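Last touched 02/07/2021. Ask before you cite the tablet rows, they're still a mess.

# brernira-chargers

Survey answers on what people use to charge their phones. Which charger, where it came from, whether they know who made it, whether it's the one from the box or something picked up at a gas station. Collected by Botha, cleaned up by me (Johannes Radebe) and Ifigeneia Antoniadis. Mostly Ifigeneia.

3374 rows, one per respondent. Adults, US only, all own at least one smartphone. Online panel, so if you want to say something about people who never fill out online surveys, wrong dataset.

## What's in the folder

- `answers.csv` is the main table, start with this one
- `answers_raw.csv` is what Botha sent, untouched. Don't edit it please
- `codes.csv` maps answer codes to text
- `weights.csv` joins on `resp_id`
- `open_text.csv` has the write-in answers, spelling left alone
- `clean.R` goes from raw to main table. Slow on the open text step, let it run

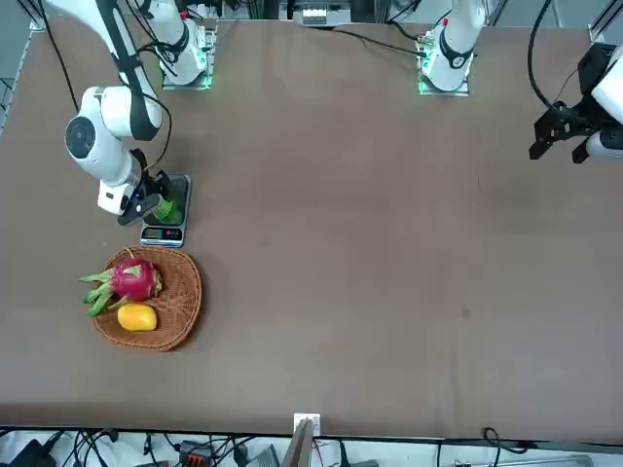
## Columns people ask about

`charger_src`: where the main charger came from. In the box, carrier store, big box store, online, gas station or drugstore, gift, work, don't know. That's 8 codes. "Work" was added after the pilot, when it kept turning up in the write-ins.

`maker_known`: did they say they know who made the charger. Yes / no / not sure. This is what they CLAIM. For whether they're right see `maker_match`.

`maker_match`: only filled in when the respondent typed a maker name and also copied the small print off the plug. Lots of blanks. Blank is not "wrong", it means they didn't go look. I've seen two drafts already that count blanks as wrong, please don't.

`cable_age`: in months, self reported. People round to half a year or a year and you can see it right away in a histogram. Leave it or bin it.

`wireless`: owns a wireless pad. Does not mean uses it. Usage is `wireless_use`, asked only if `wireless` is yes.

`price_paid`: dollars, before tax, whatever they remembered. Some are obviously the price of the phone. `clean.R` flags those in `price_flag` but leaves the number in.

## Waves

2 waves. Same questionaire apart from the "work" code and one question that moved. In the first wave the brand question comes before the price question, in the second it's after. It does seem to change how many people say "don't know" for brand. Column `wave` is there for a reason, put it in your model.

Second wave went out in September. New phones get announced around then and that probably bumps up `bought_recent`. No correction made.

## Weights

Age, sex, region. Not income, Botha wouldn't release it. `w_main` is the one you want. `w_old` is kept so Trullent's report can be reproduced. Don't use it for anything new.

Trimmed at 8. Without the trim a handful of older Android owners run the whole carrier store number.

Trullent wanted phone brand in the weights too. We said no, phone brand is an outcome in half the tables people make from this. Still open if someone has a good argument and a decent target to weight to.

## Known problems

- tablets. Some respondents answered for a tablet, not a phone. `device_doubt` catches the clear ones only.
- duplicates in the raw file, removed in the main one. Match was on panel ID, so a married couple sharing one account would get merged. Can't fix.
- `maker_text` has the same company spelled every way there is. `maker_clean` is by hand, by Ifigeneia, and she stopped at the rare ones. Everything after that is "other".
- carriers vs makers. People write their carrier's name as the maker of the charger. Sometimes they're right, since carriers sell their own plugs. Coded as given.
- the Drindbridge pilot answers are NOT in here. Different wording, different panel. If you find a file called `pilot_drb.csv` on the shared drive leave it there.

## Please don't

Rank brands with it. Nearly every maker besides the phone companies themselves has too few rows to say anything. A chart with a long tail of tiny bars will get passed around and somebody will call us.

Also don't publish the write-ins word for word. A few people put their name or their store's address in them. Paraphrase, or ask and we'll clear the ones you need.

## Comments so far

Sent the draft card around before posting. Pasting in what came back so it's not lost in email.
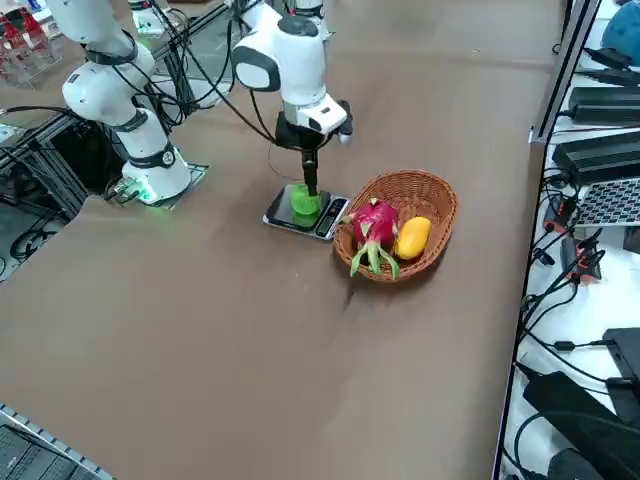

Gonzalo Requena wrote that `cable_age` shouldn't be in the main table at all. Half the people he'd talked to own a drawer of cables and have no idea which one they were answering for. He'd move it to a separate file with a warning on it, or drop it and ask again properly next time, with "the cable you used last night" in the question.

Fair. Staying for now, the Trullent tables need it. Will move in the next version if Ifigeneia agrees.

Pieter Michiels asked if `maker_known` could be split by wave in the codebook, given the question order thing. Yes. Not done yet.

Þröstur Lauritsen: the join on `weights.csv` drops rows if you read `resp_id` as a number, leading zeros go missing. Read it as text. Fixed in `clean.R`, not fixed in whatever you wrote yourself.

## Use

Free for teaching and research, credit Brernira and Botha both. Commercial use, write to Botha first, we can't ok that for them. If you find an error open an issue with the `resp_id` in it, "some prices look off" is not something I can look up.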